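**FOR RELEASE TUESDAY – Saswood Paper Exchange opens its shelves**

Used notebooks, workbooks, booklets. Bring some, take some. That's the idea behind the Saswood Paper Exchange, opening Tuesday at 3 p.m. in the old Gokari shop on Brirex Street.

More than a desk drawer's worth – 400 items donated so far, most from families clearing out after the school year. Sorting is going on all week. Notebooks with blank pages left get kept, full ones go back to the owner if there's a name inside, otherwise recycling.

"People hang on to half-used notebooks for years," said Menaka Khondokar, who started the exchange. "I had 14 in one closet. We want them written in."

Everything gets stored upright on white metal shelving, notebooks and booklets together for now. Sorting by subject comes later, once the second delivery is in. 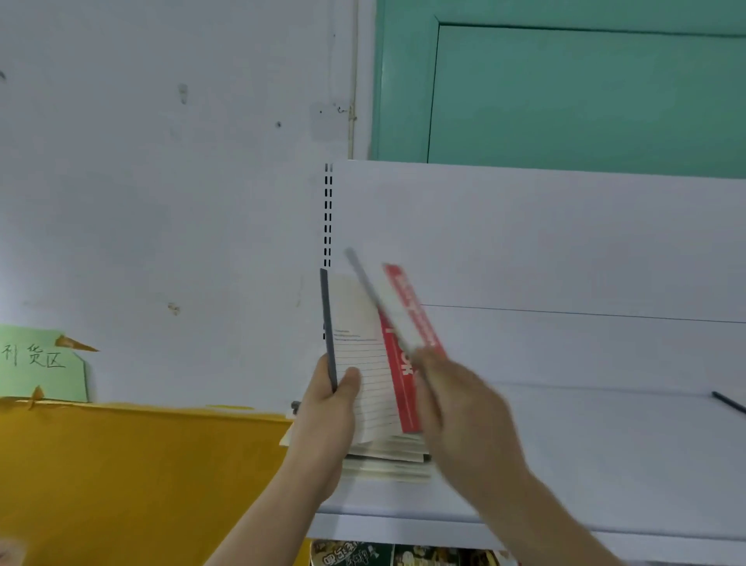 ## What to bring

- Ruled, plain or graph notebooks, at least 24 clean pages
- Study booklets and workbooks, any subject, answers pencilled in is OK
- Loose ruled sheets, clipped together please
- No magazines, no binders, no damp paper

Drop off at the side door, mornings only. Please dont leave boxes on the step overnight.

## Opening day

Doors at 3. Free, no sign up. Limit of three items per person the first week so there's enough to go round. Rizwan Rathnayake and Thilini Fakir will be at the desk taking donations and anwering questions. Kids welcome with an adult.

Shelving donated by Jayawardena Hardware.

**Press contact:** Kartini Latuheru, Saswood Paper Exchange. Interviews by arrangement, mornings best – ask at the side door.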